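Chore robots still slow at the small stuff, Pruvholm trial finds

PRUVHOLM - Machines can carry a tray and roll down a hallway. Changing a trash bag is another matter.

That's the short version of results out this month from Terker, which spent most of the spring testing how well automated arms handle ordinary cleanup jobs in homes and small stores. The company ran 2270 attempts across 22 chores, from folding dish towels to facing shelves to putting a new liner in a wastebasket.

Only 7 of the chores were done well enough to leave a machine alone with them, Terker said. Wiping a flat counter made the list. So did moving boxed goods from cart to shelf. Anything with thin plastic did not.

Bags are a headache. They cling, they fold over on themselves, and the opening is hard to find even for a person in a hurry. Getting the rim over the edge of a bin takes two hands pulling in differnt directions, and the tension changes the whole way around.
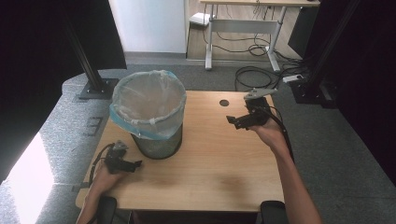
Average time for a machine to line one small bin: 385 seconds. Most people are done before they've thought about it.

Terker says the gap will close as more examples of people doing the work get collected. Its next round will look at tying and pulling full bags, plus bins of odd shapes. No date given.

Rival Zaltell is less patient. It told retailers in May that it would offer a closing-time cleanup service in stores, floors and counters only, with trash left to the staff. Pricing wasn't announced.

Shop owners in town sounded split. The Ma grocery on the harbor road has signed up for a trial of the Zaltell service but is keeping its evening cleaning shift as is. A bakery two doors down passed, saying the aisles are too narrow and the mop works fine.

Terker plans to put out the full chore list, with scores, before the end of summer. Home use is further off, the company said, and it would not guess at at a price.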